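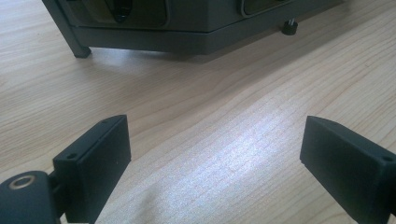

Chapter 6: Wood and the Water Inside It

Home Contents Chapters Glossary Teacher Pages Contact

Before we get to any of the terms in bold, I'd like you to go and find a piece of wood. A kitchen table will do nicely, or a cutting board, or the edge of a bookshelf if that's what you have. Run your thumb along the lines of the grain and then turn your hand and run it across them. On an old, unfinished board you will very likely feel a difference, a slight drag in one direction that you don't get in the other, and if you keep that little experiment in your mind for the next twenty pages or so, a good deal of what follows will seem like something you already knew.

Wood was once the plumbing of a living tree. Most of the cells in a trunk are long and narrow, stacked more or less upright like a great bundle of drinking straws, and in the outer part of the trunk their job was to carry water from the roots to the leaves. When a log is sawn into boards, those straws are still there, lying along the length of the plank. The pattern we call grain is the mark they leave on the surface — the straws themselves, and the yearly layers in which the tree laid them down. Where the saw meets those layers at a low angle, the lines spread out into waves and arches. Where it meets them squarely, they run close together and nearly straight.

My own introduction to all this came by way of a door. I grew up in Zundport, a damp harbor town where the fog comes in at breakfast and sometimes stays for supper, and every summer the door to our pantry swelled until it took a shoulder to open it. By the time the stove had been going for a few weeks in November it swung so freely that it wouldn't stay shut. My mother blamed the hinges. My grandfather blamed the house. It was years before a patient teacher, Saodah Sinaga, drew the end of a board for me on the back of an envelope and showed me that the door was simply breathing in and out with the weather, as it had been doing since before I was born.

The trouble with my pantry door is the subject of this chapter. A freshly cut board holds water in two places. Some of it sits in the hollow middles of the cells, and we call this **free water**. The rest is held inside the cell walls, and we call that **bound water**. Free water leaves first, and while it is leaving the board gets lighter but hardly changes its size. Only when it has gone, and the walls themselves begin to give up their water, does the board start to shrink. The turning point has a rather grand name, the **fiber saturation point**, and you'll meet it again in Chapter 7 when we talk about kilns.

Shrinkage isn't the same in every direction, and here your thumb comes back into the story. Along the grain a board hardly shrinks at all. Across the grain it shrinks a great deal more, and it shrinks most of all in the direction that follows the curve of the growth rings. A tabletop therefore grows wider and narrower through the year while its length stays very nearly put. Any maker who screws a wide top firmly to its frame, with no room to move, is likely to be rewarded with a crack.

How much does it matter? Let us weigh a board and see. Suppose a plank weighs 1270 grams when it comes off the saw, and after careful drying in an oven, until it will lose no more, it weighs 1000 grams. The water that left weighed 270 grams. We divide that by the dry weight, and we find that the **moisture content** of the plank was 27 percent. Notice that we divide by the dry weight and not by the wet one. Students trip over this every year (I did too, and more than once), so please put a pencil mark beside it now.

In Section 6.1 we look closely at the cell wall. Section 6.2 takes up drying, both in the open air and in the kiln, and in Section 6.3 you will measure the movement of 5 small samples over several weeks, using a method worked out by Geeta Maurya and Lina Daher for their evening classes. Do start the samples early, since they take their own sweet time.

**Words to watch for:** grain, free water, bound water, fiber saturation point, moisture content, shrinkage

This site uses cookies to remember your place in the book. Accept Manage settings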